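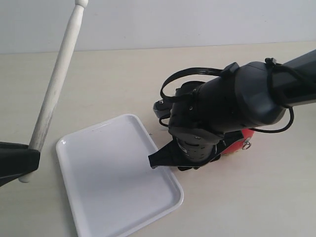
White tray, red piece. Sorting and packing help wanted, October.

PACKERS / SORTERS NEEDED - small percussion, short contract
Pisow Music Lending, Ikosholm site

Posting this fast as the start is close. We need people to sort, check and pack small drums and other hand percussion for the school lending kits. Seated work mostly, some standing. Paid. No music background needed, though you'll hear plenty of tapping.

What it is
Pisow lends boxed instrument kits to elementary schools and day care centers. The fall run is called Plaken (same as last year, new box layout). 400 kits this time. Each kit gets one small drum, a stick or a pair of sticks depending on the drum, shakers, a bell strap, a song card. Everything comes back from the schools mixed up, sticks in with shakers, cards in the wrong box, and it all has to be gone through again before it goes out.

Where
Ikosholm, ground floor, the long room behind the loading door. Ring the side bell, the front one is dead. Bus stops across the road. Parking on the gravel side only please, the other half belongs to the tile place and they do tow.

When
All of October, mornings 8 to noon or afternoons 12:30 to 4:30. Pick one and stick with it if you can. Both is possible for a few people, say so when you write. We'd like a minimum of three shifts a week.

Pay
97 dollars a shift, paid every two weeks. First shift is paid too, including the walk through. Coffee and tea in the room, bring your own lunch. There is a fridge and a microwave that takes its time.

What you'd be doing
- taking drums out of the return boxes, wiping down the shell and the rim
- checking the head for splits, soft spots, pen marks (there will be pen marks)
- checking studs and the side ring, anything that wobbles goes in the repair bin
- matching sticks to drums
- laying a kit out on a tray, then tray into box, lid, label
- writing the kit number on the log sheet so people can read it
- stacking finished boxes on the cart, not higher than your shoulder

One kit, one tray. Finish it or hand it over, don't leave a half tray at the end of a shift. Last year we had a shelf of half trays and a whole morning went on those.
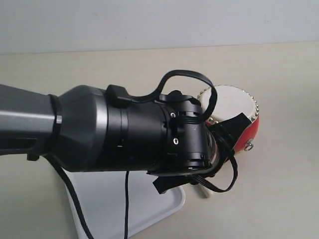

Small red drum, silver studs round the rim. White tray alongside.

About the drums, because people ask. The ones in the Plaken kits are small and light and you don't need strong hands. Heads mark easily so no rings or bracelets while you're checking, and no hand cream right before. The damp cloth is for the shell. Dry cloth only on the head!! Don't tighten or glue anything yourself, just bin and tag. Repairs go out to Hodoroagă, the workshop upstairs, and they want to see the fault the way it came in.

Sticks are the fiddly part. Short ones roll and end up on the floor. Keep them on the tray. If a drum has no stick, spare box is under the window, and if nothing in there fits put a yellow tag on it and carry on.

You
- 18 or over
- ok with repeating the same job for four hours, some people love it and some really don't
- tidy, reasonably quick, quick comes second
- can lift a packed box onto a cart (two people for the big shaker boxes)
- can read and write enough English for labels and the log sheet
- turn up when you said you would

Nice to have, not required: warehouse or stockroom work, library work, any kind of instrument repair. Anyone who's packed for us before goes to the top of the list, just put "back again" in the subject line.

Hearing - the afternoon shift tests bells and shakers and it gets loud. Ear plugs are in the drawer by the sink. If noise is a problem for you ask for mornings, thats drums and cards mostly.

Access
Step free from the side door. Table height can be changed on the two end tables, tell us beforehand and we'll have one set. Restroom is on the same floor. Strong light over all the tables, a bit harsh, caps are fine.

How to apply
No resume. Write a short note with:
your name and a phone number
mornings or afternoons
how many shifts a week
any dates in October you can't do
anything we should know about lifting or noise

Drop it in the mail slot at the side door or send to Pisow Music Lending, Box 3352, Ikosholm. Please mark it PLAKEN PACKING so it doesnt land with the rental returns. We call people back in the order the notes come in and we stop when the shifts are full.

There's a try-out hour before the first shift. Pack two kits with somebody next to you, ask whatever you want, see if it suits. If it doesn't, no hard feelings and you still get paid for the hour.

Questions about school bookings, broken rentals, lost song cards - wrong desk, please use the front office. This notice is for packing only.

Closed shoes on the floor please, no sandals.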